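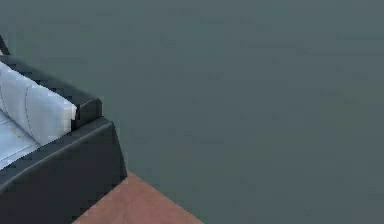 The simulated living room: dark gray sofa, pale cushions, plenty of bare space beside it.

Living room tips I brought home from the Foltano open day

I went for the robots and came home wanting to rearrange my whole living room! Foltano had its doors open on 2/16/25, and Sorcha Hayes spent a good 20 minutes showing our group how they practice household chores in a computer-made room before trying them on real furniture. I asked far too many questions, most of them about my own couch.

Leave a lane at the end of the sofa. Sorcha plans her rooms with one clear side so a machine can get in close, and it's just as handy for a vacuum (or a person with a laundry basket). I moved my side table that same evening and I can finally reach the back corner.

Look at the room from above. Stand on a sturdy step stool, take a picture with your phone, and then decide where things go. You notice the dead spots right away – mine was behind the lamp.

Pale cushions show everything. Go over the seat with a lint roller first, then run the crevice tool along the seams. Seams that curve need slow, short strokes with the soft brush.

Do the base last. Crumbs fall down while you work on the cushions, so the bottom edge and the floor in front of it come at the end. Mỹ Mạc, who ran the cleaning demo next door, does hers in exactly that order and swears by a barely damp microfiber cloth for dark fabric. Test it on a hidden spot first!

Mark where the legs go. Little bits of painter's tape on the floor let you slide the sofa out, clean, and put it back where it was. I've already used up half a roll.

They're planning another open day in October, and I'm bringing my list of questions about curtains.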